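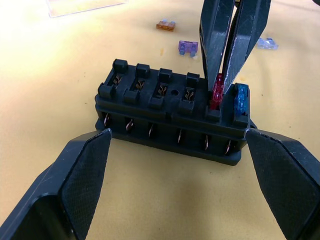 The rule at Moltberg's test shop in Flolldale fits on one line: one arm holds, one arm pushes, and they never swap during a cycle. Remo Marchetti wrote it after reviewing 358 logged fuse insertions. In 69 of them, both grippers had moved under load, and those were the runs that ended with bent blades.
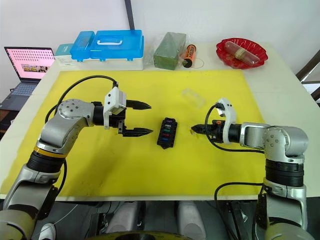
The second rule covers force. The pushing arm gets a limit for each fuse size, and if it reaches that limit early it backs off and stops. It may try again once. After that a person checks the slot.

Marchetti also wants finger pads inspected at every shift change, and the result written down even when nothing is wrong. Clalik, a supplier down the road, adopted the same sheet in December. Its engineers asked for a third retry. Marchetti said no.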